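Brosden Door & Lock News
30 July 2022

Gate codes, garage doors and the brick by the back step

Summer is when people in Brosden remember they own a shed. It is also when they remember the shed has a padlock, and that the key to it went into a drawer in the old house, or possibly a coat. We have cut open more padlocks in the past month than in the whole of the spring, and most of them were guarding a strimmer and half a bag of compost.

So this issue is mainly about keypads, which a lot of you have been asking for on side gates and outbuildings. We like them. They have a few habits worth knowing before you spend the money.

A mechanical keypad, the sort with metal buttons and no battery, will sit on a garden gate for years and ask very little of you. The code is set by moving small pins on the back of the plate, so changing it means taking the lock off the gate. People find this tiresome and leave it on whatever it was set to when it came out of the box. If you have one of ours and have never changed it, bring it to the counter and we will do it while you wait. It takes 16 minutes if the screws behave. Please don't choose your house number. Half of Billen Road has chosen its house number.
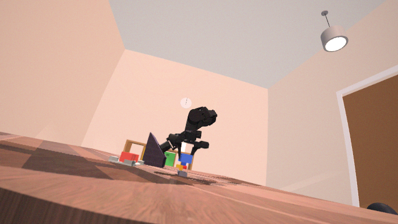 Arm and coloured blocks on the wooden table.

Electronic keypads are easier to live with and slightly fussier. You can give the dog walker her own code and cancel it later without anyone having to have a conversation. They run on batteries, and the batteries will give you fair warning by beeping, which most households take to be the smoke alarm. We had a call in June from a customer who had replaced every smoke alarm in the house before trying the back door. Fit good alkaline cells, change them once a year, and keep the spare key somewhere other than behind the door it opens.

If you do lose power on an electronic lock, look along the bottom edge for two small metal contacts. On many models you can hold a 9-volt battery against them for long enough to type the code. Check your booklet for whether yours has this. Check it now, as the booklet is usually indoors.

A word on key safes, those little boxes screwed to the wall by the front door. A cheap one can be opened with a bit of patience, and we know this because we open them for people who have forgotten the number. Fix it to brick and not to the wooden trim, put it round the side where the street can't see it, and use all the digits it gives you. The Norkura model we keep in stock takes up to 6, and we would be pleased to meet somebody who uses more than four. The code 2127 came up on three different safes this year. We have no theory.

Garage doors next. The handle in the middle of an up-and-over door turns two cables, and when it starts to feel stiff the usual response is to turn it harder. The cable then snaps, the car stays in and you get the bus. A squirt of dry lubricant in spring and again in September will put this off for a long time. Oil from the kitchen won't do. It collects grit, and it smells of chips on a warm day.
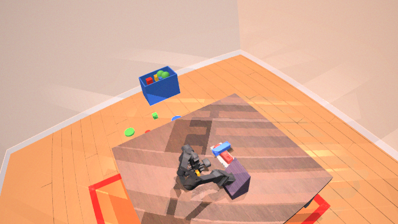

The tabletop and the black arm from above.

Landlords with places on the Yousafzai estate have asked about master-keyed sets, where each flat has its own key and one key opens the lot. We can supply them, with around 72 hours' notice for a small building. The master key should be signed for and kept locked up. It should not hang on a hook in the hallway with a label saying MASTER, as one did until quite recently.

Finally, the usual plea about hiding places. The flowerpot is known. So is the mat, the gas meter cupboard and the plastic rock, which looks like no rock ever found in this county. Leave a spare with a neighbour you get on with – or one you don't, provided they are in a lot.

The counter is open through August at the normal hours, and key cutting is while you wait. If you are bringing a lock in to be matched, please bring the key as well, even the bent one. Especially the bent one.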